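The Hesuddale workshop is working through its bench wiring in May, starting with the low-voltage leads along the back wall. Loose black cable has been collecting there in loops, and small connectors are hard to trace once several leads cross. Agata Cocco has set the order of work: identify, separate, label, tie down.

Before any lead is moved, note which connector it ends in and write the number on a paper tag at both ends. White connectors get a tag behind the housing, never on it. Leads with no known use go in the Longo bin and stay there until the end of the month. 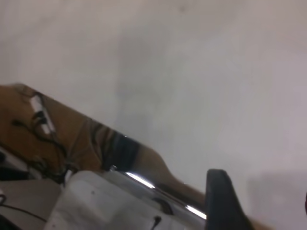

## Lengths and fixing

Standard runs are cut to 620 mm for the short side and 1300 mm for the long side. Leave 60 mm of slack at each connector. Ties should be snug enough to hold the bundle but still let a single lead slide out.

Tape is acceptable as a temporary hold only. Replace it with a reusable strap when the run is final, and clean off any residue before fitting the strap. Straps are in the Cinov drawer, stock number 1148. Send corrections to the run list to Agata.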